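Folding knits on the bed: a thread
Frauke Kasten

1/ Moved the folding from the kitchen table to the bed last May. Notes for anyone with long sleeves and a short table. 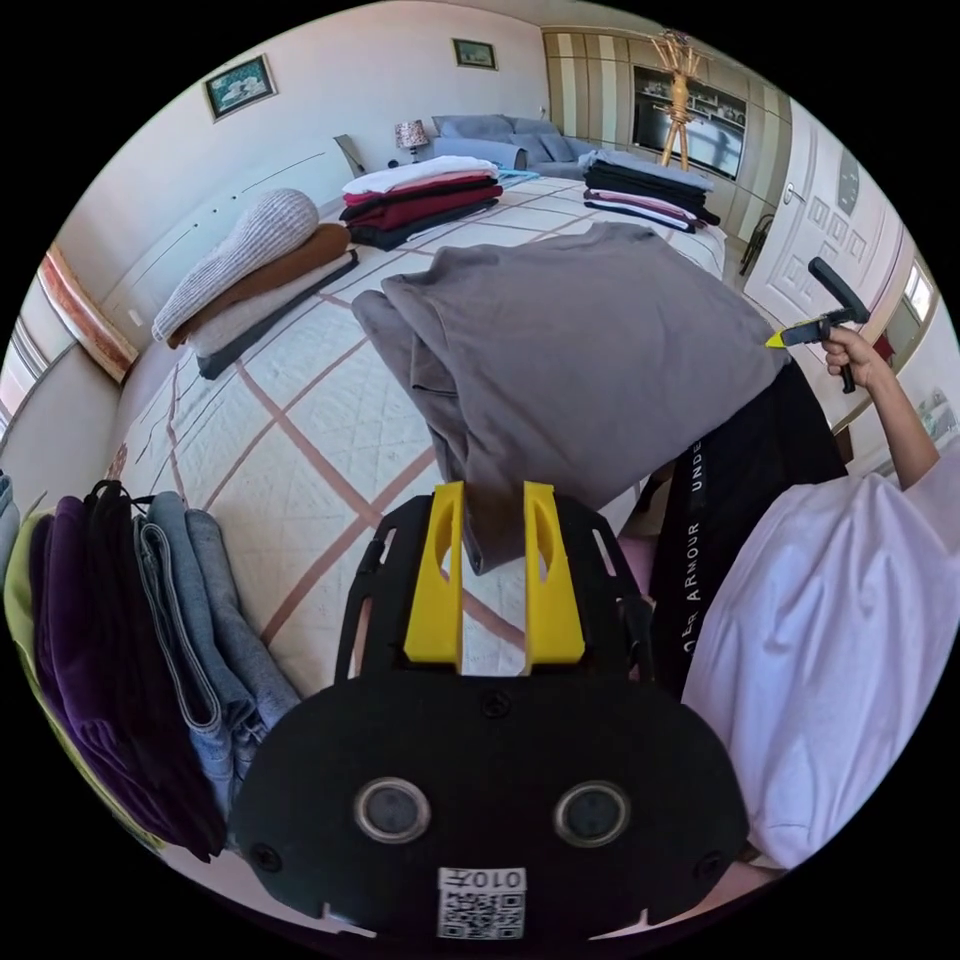
2 min read

2/ A bed gives you the full width of a garment with slack on every side. My table is 68 cm deep. A large top hangs over the edge, the weight pulls, and the fold creeps while you work on the other end.

3/ Make the bed first. A folded shirt on a rumpled duvet takes the shape of the duvet.

4/ A quilt with a diamond lattice is useful. The bands run at a fixed angle, so you can check a hem against the points where they cross. Plain covers give you nothing to sight along.

5/ Taupe-gray on white is easy to read. Gray on my old gray blanket was not -- I kept losing the hem.

6/ Lift the garment clear, spread it in the air, then lower it. Dragging it across quilting catches the stitching and puts a skew in the panel.

7/ Lower the far side first. The near side follows and most of the air goes out from under it.

8/ Doubled folds on one side: open them before the body is down flat. Afterward you have to reach underneath, and the panel shifts.

9/ Sleeves go straight across the back, cuff to opposite side seam, then down. Mareike Hinrichs folds hers diagonally. Hers come out thicker at the shoulder. She disagrees.

10/ Thirds lengthwise, then in half, then in half again if the drawer is shallow. I stop at 3 folds for anything heavy.

11/ Weighed the thickest one out of curiosity: 690 g. It goes on the bottom of the stack. Anything that heavy stays off hangers, too, or the shoulders grow points.

12/ Trilok Pal asked about folding boards. I have a Piltov one. Good for T-shirts, too narrow for this. It lives behind the wardrobe.

13/ Smooth with the flat of the forearm, center outward. Fingertips leave tracks in soft fabric.

14/ Stack on the pillow end and work from the foot of the bed. Reverse that and you will be leaning over finished piles.

15/ Drawer dimensions in a separate post, once I find the tape measure.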